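### 3.2 Setting and sources of data

The study draws on records kept by the parents' and former pupils' fund of a single independent secondary school, referred to in this paper as Tollitura College. The fund was set up to pay for bursaries, small building works and clubs held after lessons. It has no endowment and relies on what is given each year. An annual appeal letter is sent every December to all families on the roll and to those former pupils for whom a postal address is held.

Access to the records was agreed with the school's development office in writing. Names were removed by Loubna Morsy before the files were passed to the other authors, and each household was given a number in their place. Where two former pupils of the school shared an address, they were treated as one household. Gifts left in wills were set aside, as were gifts made by firms on behalf of their staff.

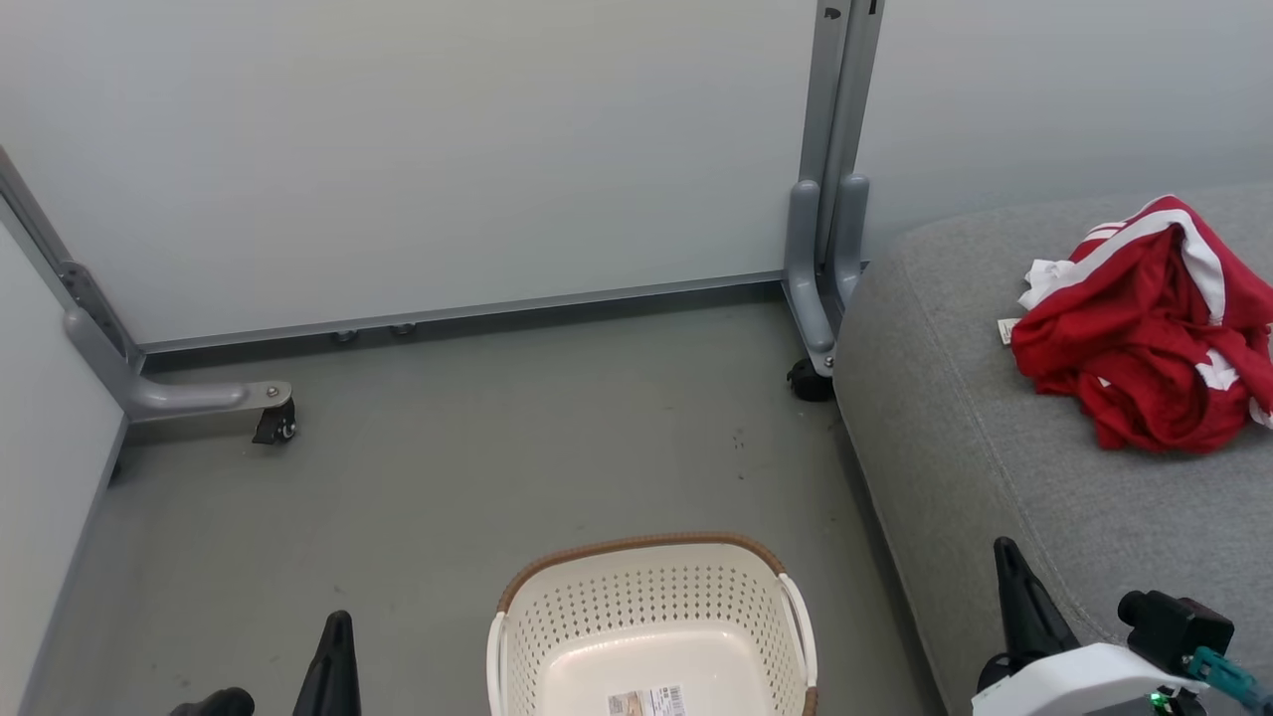 After these steps, 921 households remained. Each was placed in one of two groups according to the letter it had received. The first letter, which the fund had used for several years with small changes, set out the general needs of the school and asked for a gift of any size. The second described one bursary in detail and suggested a sum. Both were signed by the head of the fund and were printed on the same paper. The choice of letter was made by lot, using a list drawn up by Oisín Hanrahan before the addresses had been sorted by year of leaving.

It should be noted that the development office had asked for a number of long-standing donors to be left out of the draw, so that they might receive a personal note. The authors accepted this request. These donors are not included in the total given above, and the findings should not be read as applying to them.

### 3.3 Measures

The main measure is whether a household gave at all before the close of the appeal. The second is the size of the gift, in pounds. Promises to give at a later date were recorded but were not counted as gifts until the money had been received. Monthly gifts were entered as the sum expected over one year, in line with the practice of the fund's own accounts.

A short survey was also sent to a smaller group of around 200 households, drawn from both halves of the sample. It asked how the letter had been read, whether it had been discussed at home, and what the reader believed the money would be used for. The wording followed the form proposed by Rafferty and Thaler in their earlier work on giving at Bollis, with two questions removed that applied only to boarding schools. Replies were accepted by post or online.

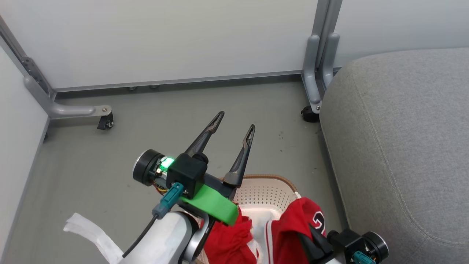

**Figure 4.** Black two-fingered gripper with green bracket, at the end of a white arm.

Free-text answers were read separately by Éabha Tierney and Sinéad Rafferty, who sorted them under headings agreed beforehand. Where the two readers differed, the answer was passed to Silvan Thaler for a final decision. Answers that named a pupil or a member of staff were shortened before they were stored.

### 3.4 Limits of the data

The records were kept for the purposes of the fund and were not designed for research. Addresses for older former pupils are often out of date, and a letter that was never delivered cannot be told apart in the files from one that was read and put aside. The share of households giving is therefore likely to be understated in both groups. There is no reason to expect the error to fall more heavily on one group than on the other, given that the letters were assigned by lot.

A further difficulty concerns events. The fund held its yearly supper while the appeal was still open, and some gifts were handed over on the evening itself. These were entered against the household where a name had been given. Cash collected at the door was left out altogether.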